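# 소형 이동 로봇 도입 예산, 어디까지 잡아야 할까요?

**Shewit Lencho**

안녕하세요, 늘 눈팅만 하다가 처음 글 올려 봅니다. 저희는 교구를 빌려주는 작은 대여소인데요, 반납된 물건을 선반에 되돌려 놓는 일이 은근히 손이 많이 가서 11월쯤 팔 달린 이동 로봇을 한 대 들여 볼까 고민하고 있어요. 잡아 둔 예산은 3,000만 원이고 후보는 Kolden과 Grusen 두 곳입니다. Kolden은 본체만 2,100만 원인데 그리퍼가 별도고, Grusen은 다 포함이지만 유지보수 계약이 필수라고 하네요. 바닥은 카펫 타일이고 문턱도 하나 있어요. 본체 말고 또 어디에 돈이 들어가는지, 먼저 겪어 보신 분들 말씀을 듣고 싶습니다. 별것 아닌 얘기라도 정말 감사히 읽을게요!

**Leonora Pascual**

반갑습니다. 저도 작년에 똑같은 고민을 하느라 밤잠을 설쳤던 터라 그냥 지나치질 못하겠네요. 말이 좀 길어져도 이해해 주세요(원래 그런 사람입니다).

제일 먼저 드리고 싶은 말씀은 본체 값에 예산을 다 쓰지 마시라는 거예요. 저희는 이런 것들이 따로 나갔습니다.

- 그리퍼와 여분 손가락 패드
- 예비 배터리
- 현장 설치와 지도 작성 이틀치
- 선반 정리용 상자와 라벨 88장

마지막 줄이 우습게 보이시죠? 저희는 여기서 시간을 제일 많이 썼어요. 상자처럼 모양이 잡힌 물건은 금방 되는데 천으로 된 것들, 가방이나 옷가지 같은 건 쌓여 있으면 집는 것부터가 일이더라고요. 그래서 그런 물건은 통에 담아 통째로 옮기는 쪽으로 바꿨고, 통 값이 꽤 나왔습니다. 총예산의 15퍼센트는 이런 잔돈 몫으로 떼어 두시면 마음이 편하실 거예요.

바퀴 달린 선반을 쓰신다면 고정 장치도 견적에 넣으세요. 선반이 조금만 밀려도 위치를 다시 잡아 줘야 하거든요. 문턱은 높이를 재서 업체에 숫자로 보내시고, 꼭 그 바닥에서 시연을 받아 보세요. 저희 쪽은 카펫 타일에 은색 문턱 띠가 지나가고, 검은 철망 선반에 상자며 천 물건이며 같이 올라가 있는 곳이에요. 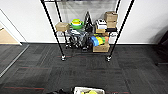
Manalo님은 생각이 좀 다르다고, 첫해에는 사지 말고 석 달만 빌려 보는 게 낫다고 쪽지를 주셨어요. 본인은 Flaltusach에서 단기로 빌렸는데, 그동안 로봇에 맡길 일과 사람이 할 일이 갈려서 결국 더 작은 모델로 계약하셨다고요. 듣고 보니 저도 그렇게 할걸 싶습니다. 대여료를 구매가에서 빼 주는지는 꼭 먼저 물어보세요.

**익명**

Grusen 써요. 유지보수 계약서에 출장비 포함인지 보세요. 저는 안 봤다가 따로 냈습니다.

**Shewit Lencho**

두 분 다 정말 고맙습니다! 문턱은 내일 아침에 바로 재 보고, 단기 대여 견적도 같이 받아 볼게요. 받으면 여기 다시 올리겠습니다.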